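The Second Half

Fuseini Ametepe got the call about his father's flat in July, a little after six in the morning. The woman from the building office was polite. The lease would run to the end of the month and after that the rooms had to be empty. She asked whether he had a key. He said he did, though he had not used it in three years.

He drove down from Ferkar on the old highway with the heater on. It was 300 kilometres and he stopped once, for petrol and a pie. The radio lost its signal past the wheat silos and he left it hissing for a while before he noticed.

The flat was on the second floor, above a shop that had sold vacuum cleaners and now sold nothing. The stairwell had been painted green since his last visit. Inside, the kitchen smelled of tea and gas. His father had washed up before going into hospital, and one cup was upside down on the rack.

Fuseini began with the papers. There were electricity bills going back to another house, a warranty for a Linomus radio, and a folder marked IMPORTANT that held takeaway menus. He made two piles on the floor and then a third pile for things he could not decide about. By noon the third pile was the biggest.

After that he did the bedroom cupboard. The good shirts went in one bag and the rest in another. At the bottom, under a blanket, he found a sports bag with a broken zip, and he carried it out to the front room and tipped it out where the light was better.
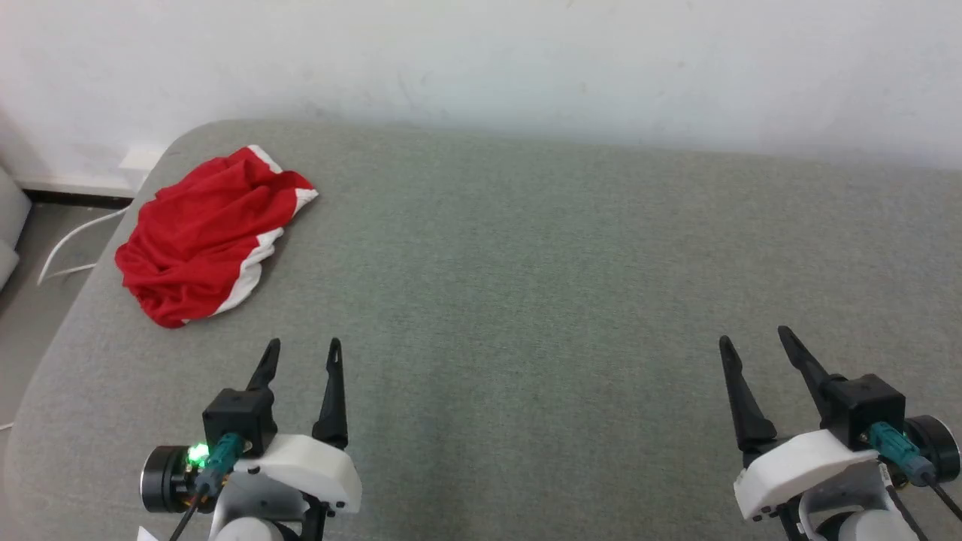
His father had coached the under-fourteens at Ondrejka for most of Fuseini's childhood. They played in a tin shed behind the bowling club, with a floor that sweated in the wet season and one hoop lower than the other. Everyone knew which hoop it was. His father made them choose the high one for the first half, so that they would have the easy one when they were tired.

Fuseini had not been good. He was tall early and then stopped growing, and the other boys went past him. In his last season he played in the final because two of the starters had mumps. With almost no time left the score was 57 all, and his father called him over to the bench and said, "Stand in the corner and keep your hands up."

He stood in the corner. The ball came to him by mistake, off somebody's knee, and he threw it at the low hoop and it went in. The other team had a foul shot after that and made it. The shed was so loud that he did not hear the whistle. People he barely knew were hitting him on the back.

In the car going home his father drove all the way to the railway crossing before he spoke.

"You were meant to pass," he said.

Fuseini had carried that sentence for a long time. He had told it to his wife when they were first married, and later to a man on a fishing trip, as a way of explaining why he did not ring home more. Both of them had shaken their heads. He told it well. He usually left out that his father had pulled over at the milk bar afterwards and bought him a chocolate malted, and had sat across from him with his whistle still around his neck, and had drawn the play on a serviette, and laughed.

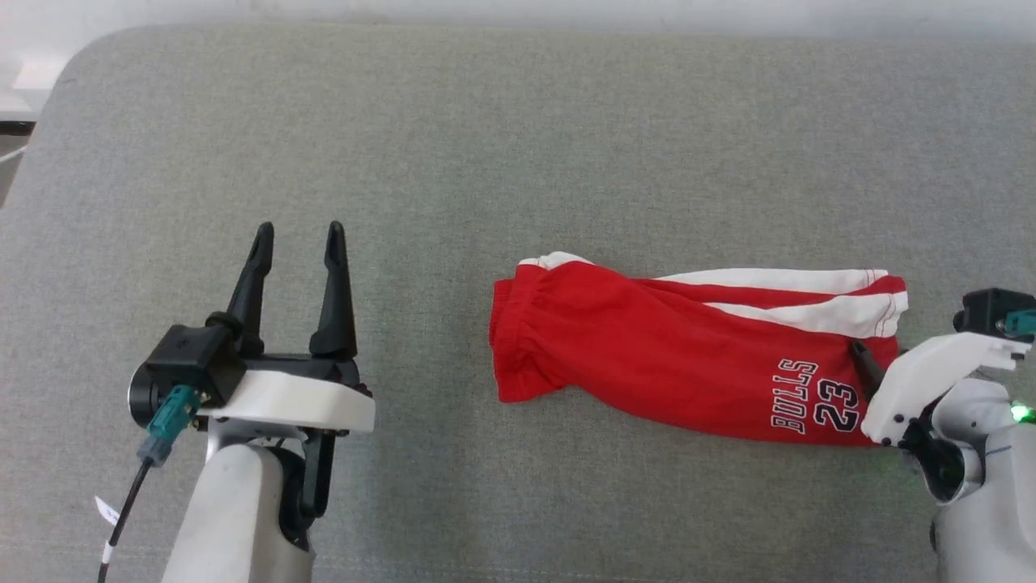 At three the man from Skedura came for the furniture. He was younger than Fuseini expected and worked alone, with a trolley and a strap. He wanted to know about the stairs, and whether the fridge had been defrosted. It had not. They mopped the kitchen with bath towels and then took the fridge down one step at a time, with Fuseini underneath.

"Was he a big man, your dad?" the driver asked, at the landing.

"No," Fuseini said. "Why?"

"The bed's extra long."

Fuseini thought about it. The bed had come from the spare room of the old house. It had been his own, bought the year he would not stop growing, when his father had measured him against the door every Sunday and told the neighbours he would end up in the national side. His father was five foot six. He had slept in it for years with all that room at the bottom.

"It was mine," Fuseini said. "Can you leave that one till last?"

The driver said he could, but the truck was due back by five.

They got the fridge out to the footpath and rested it against the wall. It had started to rain lightly. Fuseini went back up for the cup.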